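# Ukelgate hand-held gripper, parts kit

The Ukelgate is a two-jaw gripper you hold in your hand and build yourself. It was drawn up by Nadège Bodin and Romain Guillot in the Werodau shared workshop, and kits are packed there in small batches. The current batch went on sale 2025-01-26. The next one is planned for March.

Price: $269, complete kit without camera. A linkage-only kit is $100, for people who already have a handle and trigger from the older Skamska build.

## What you get

- Linkage arms for both jaws, cut and deburred
- Flat blue finger pads, one pair, plus one spare pair
- Pivot pins and clips
- Handle halves, trigger, return spring
- Camera bracket with slotted holes
- Printed build sheet, 11 steps

You need a 2.5 mm hex key, small pliers and a drop of light oil. Glue is only used on the pads.

## Building it

Assemble the left jaw first and leave its clips open until the right jaw is on. The outer arms have long triangular openings, and these face out. If the trigger feels stiff after step 5, take the pins out and wipe the holes. Paint left in the holes is the usual reason. Do not drill them bigger — the jaws will wobble and the pads will stop meeting square.

The pads come flat. Clean the metal behind them before gluing and leave them clamped overnight. Romain glues both at once with the jaws closed on a strip of card, and that works well if your clamp is long enough.

Set the camera bracket last. Both pads should stay in view with the jaws wide open, with plenty of floor or table beyond them.

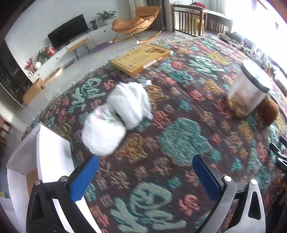 **Can I build this without a 3D printer?**

The kit needs no printing. Every part is in the bag, and the printer files are only there for people who want a different handle size.

## Using it around the house

The jaws are made for light household things. Squeeze slowly with soft items and let the pads close on the middle of them. For round containers, open the jaws fully before you reach in. Keep your fingers out of the linkage while the trigger is moving.

Nisreen Zoubi built two from the first batch and asked for a softer return spring. It is now standard. Owners of first-batch kits can have one sent for the cost of postage.

## Spares

Pads, pins and springs are sold separately. Lemaire springs from the old Skamska build fit the handle but are too strong for this trigger, so the jaws snap open.

## Orders and questions

Orders go out from the workshop once a week. Ching-wen Poon handles shipping and returns, and Sinéad Buckley answers build questions. Send a photo of the jaws open and another with them closed — most problems show up in one of the two.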